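Teaching a T-shirt fold by remote control: gripper keeps losing the hem

Posted in Robot Arms and Teleoperation, May 24, 2021

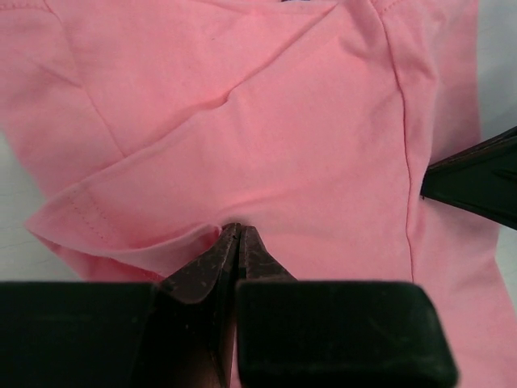

Details of the problem
Ayman Zoubi

I am recording folds on a pink cotton T-shirt with two arms, driving both from a pair of hand controllers. The view is the wrist camera on the arm that does the pinching. The first fold is fine. My trouble starts when I go for the point of the folded-back hem. I can get the fingertips onto it, but when I lift, the cloth slides out and I have to go back for it. Some recordings have 2 or 3 tries at the same pinch before it holds.

What I want to know:

Should I keep the recordings with extra tries in them, or throw them out and keep only the clean ones?

Is this a fingertip problem or a driving problem? The tips are pretty worn and scratched up. They came with the arms, which I bought used from Wallner, and I have never changed them.

The other arm holds its finger over the shirt on the far side of the seam. I put it there so the cloth doesn't drag when I pull. I'm not sure if that helps or gets in the way.

I have 101 recordings so far, all on the same shirt, same table. The trained policy reaches for the right place most of the time and then closes on nothing, or on one layer when it needs two.

Replies

Krystyna Zieliński

Start with the tips. Worn plastic or rubber on cotton jersey will slip, and you will learn to drive around it without noticing. Then all your recordings have that habit in them. I ran a set of arms at Narard for a year on the same tips and by the end everybody was pressing down hard into the table before closing. The policy learned to press down hard too, and it tripped the force limit on any surface that was a little higher.

Put new pads on or wrap the tips in thin silicone tape. If you use tape, do it on both fingers and check that they still close all the way to the points. Then redo at least part of your set. Mixing old and new tips in one set is okay if you have enough of the new.

On closing over one layer: look at how you approach. If you come in flat from the side, the lower finger can ride over the bottom layer and you only get the top one. Tilt the wrist a little, touch the table just outside the hem, then slide in and close. Do it slowly. With remote control you don't feel the cloth, so the only check you have is the camera, and you need to stop and look before you lift. I stop for one full second after closing. It makes the recordings longer but the moment of the grasp is much easier to find afterward.

As for the retries, keep them if the retry itself is done well. A policy that has only seen clean grasps has no idea what to do after a miss. Throw out the ones where you wandered around or dropped the shirt off the table.

Etornam Tsikata

just use a bigger gripper. we had the same thing with towels and the wide fingers fixed it

Ilse De Smet

Wide fingers are good for towels but I would not use them for a hem point, they cover up the spot you are trying to see.

I agree with Krystyna on most of it. About the second arm: holding the cloth down is a good idea, but pick one way and stick to it. Watch 6 of your recordings next to each other and look only at that arm. If it touches down in some and hovers in others, the policy will give you something in between, and a finger that almost touches the cloth doesn't hold anything. I would press lightly near the seam before the pinch and let go once the hem is up.

Also use more than one shirt. Ours was trained on a single gray one and did badly on anything with a thicker hem.

Ayman Zoubi

Thanks. I checked and the holding arm is all over the place, touching in maybe half of them. I'll order tips first and then record a new batch with the pause after closing. The wide gripper doesn't fit my wrist mount anyway.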